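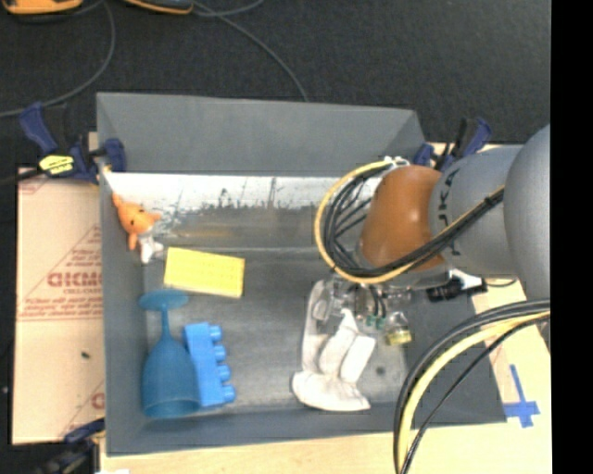 Throw the whole lot out and start over, wrote one reader from Bradville, in response to last issue's piece on the bin at the end of the hall. The rest of the message dealt with parking and has been passed along to the people who care about parking.

It's a fair position. Most households on Wekberg Street have a bin like it, and most of us have considered the same solution, usually while kneeling. You start with one container for things that don't have a place yet. The idea is that they'll stay there until the weekend. Then October comes and you find you are the owner of a plastic goblet, a toy building block, a yellow thing that looks like a sponge and a small orange-headed animal with pointed ears, all living together at the bottom like tenants who have stopped opening their mail.

The neighborhood swap shelf got 412 items last year, and going by what came in, a good part of it was bin floor. We took in single mittens. We took in the lid of a teapot, with a note asking if anyone had the teapot. Up to 63 of those items were puzzle pieces, depending on whether you count the ones that had been chewed. They have all been put in one jar, and the jar has been taken home twice and brought back twice.

So, before the next swap, a few thoughts on the mixed bin, from someone who has one.

Tip it out on a bedsheet. Every guide to tidying tells you to sort into piles, and then has you making piles on the carpet, where they spread. With a sheet you can pick up the corners when company comes and pretend you were doing laundry.

Goblets are kitchen things until a child has used one for a tea party, and after that they are toys for life. Plastic ones should be washed and then put with the toys. Don't try to return them to the cupboard. They'll only come back, and you'll be short a shelf.

Building blocks go with building blocks. If you own one block and no others, it belongs to someone else's set, and that family has been missing it for years. Bring it in. We keep a shoebox for strays, and at last count it would make a modest chimney.

Sponges are a harder case. A sponge kept with toys has usually been a mattress or a raft, and whoever was sleeping on it will have opinions. Ask first. Buy a new sponge for the sink either way.

Small animals stay. I have tried to give away small animals. I have put them in the donation bag, tied the bag, put the bag in the car and driven as far as the Ruggiero bakery, and I have driven home again. The giraffe is now on the windowsill over my sink and we don't discuss it.

As for the bin, wipe it out while you've got it empty. Scuffs won't come off and you shouldn't spend an evening on them. I did, with a paste recommended by a cousin in Bretau, and the result was a bin with scuffs and a clean patch that makes them look worse.

The reader from Bradville will say that none of this would be necessary with a fresh start and a labeled drawer. I've had a labeled drawer. It said BATTERIES, and there were 4 batteries in it, along with everything else.

The swap shelf is open again from the first of the month, in the side room past the coat hooks. Please bring things clean and, where possible, whole. The teapot lid is still available. If you have the teapot, you can take the lid home with you and we will all sleep better.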